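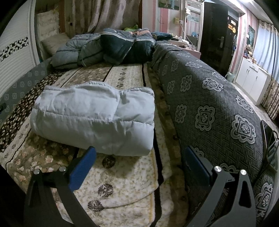 2019-08-18

Sunday, so the building is quiet and I finally got to sit down with the quilt-folding episodes from the Mekinville bedroom set. Writing this up while I still remember which script I ran where.

The plan was to find out why the pose tracker keeps losing it over beds. On the kitchen recordings it's boring (good boring!), and then we go to a bedroom and the trajectory picks up these little sideways hops. They're small, but the policy learns from relative gripper motion, so a hop in the tracker is a hop in the action labels, and Suha has been complaining that her rollouts twitch right before the approach. I'd been blaming the IMU time sync for a week. I now owe the IMU an apology.

It's the blankets. Take the white quilt episode. The plush blanket under it has a row of dark brown floral medallions running down a cream strip, and they look so alike that the feature matcher happily pairs one with its neighbor. Then the gray cover along the side of the bed has its own light gray medallions, diamond or square inside a scalloped edge, over and over. So you get two repeating patterns in one view, and both of them produce lots of strong corners, and meanwhile the quilt itself gives us next to nothing apart from the stitched seam and the edge piping. RANSAC then picks whichever wrong answer has the most friends.

What I changed in the Pelden branch:

- ratio test on descriptors tightened. Helps, but it throws away good matches on the cloth too, so I don't love it.
- grid cap on features, 8 per cell, so the blanket can't outvote the rest of the room. The striped wall and the stuff at the far end of the bed (door, mirror, curtain) finally get a say.
- mask for the jaws redrawn. The old one was traced with the jaws closed, so with them wide open the blue pads stuck out of it and we were tracking features on our own gripper. Embarrassing. The mask now follows jaw width.
- mirror region: left alone for now. The mirror glass shows part of the room and those features move wrong, but there are few enough of them that RANSAC seems to cope. Omar thinks I should mask it. Omar may be right.

Reran all 669 bedroom episodes overnight on Jotard. Before the change, 80 of them tripped the hop detector. After, 2. I looked at both by hand and they're a different problem, the bedding fills nearly the whole view and there's no background left to hold on to. I'm dropping them from the training list and not losing sleep over it.

One thing I don't trust yet: the hop detector is a plain threshold on lateral acceleration, and a slow slide from one medallion to the next would sneak right under it. Wrote a quick loop closure check (start pose against end pose when the operator comes back to the tag) but haven't run it on everything. The five I tried looked fine, for whatever five is worth.

Also tried adding the quilt outline as a soft constraint from the segmentation net. Terrible idea -- the cloth deforms the second you pinch it, so the constraint fights the camera motion. Deleted it. If anybody finds the leftover flag in the config, please don't turn it on.

Still open:

- Suha: relabel from the new trajectories and retrain, same seed as the Kassab run so we can compare.
- Omar: jaw width is off by a hair at full open, can you recheck the marker calibration? The mask depends on it now.
- me: loop closure on the full set, then merge. And clean up Jotard's scratch disk, which is mostly my fault.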